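Changes to Recycling and Food Scrap Collection at Zaltstead

Beginning in April, the Zaltstead Business Park will collect food scraps separately from cans, bottles and paper. The change applies to all 16 buildings on the property, including the Hirvonen wing. Tenants with their own kitchen contracts should notify the Facilities Office before the first pickup.

Food scraps will be collected every Tuesday before 7 a.m. Cans may be crushed or left whole, but they must be empty. Fruit may go in with its peel and stem — stickers should be removed first.
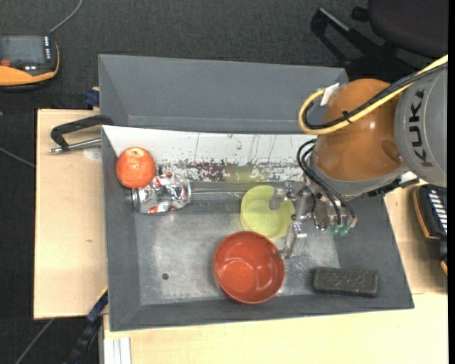
Kumaresan Thevar asked at the last tenant meeting whether the weekly schedule would be enough for the summer months, when the shared kitchens on the second floor serve around 60 people a day. The Facilities Office will review the schedule after 12 weeks and may add a second pickup.

Countertop pails are available at the Clendura front desk, one per suite. Replacement liners come in packs of 40 and are charged to the suite account.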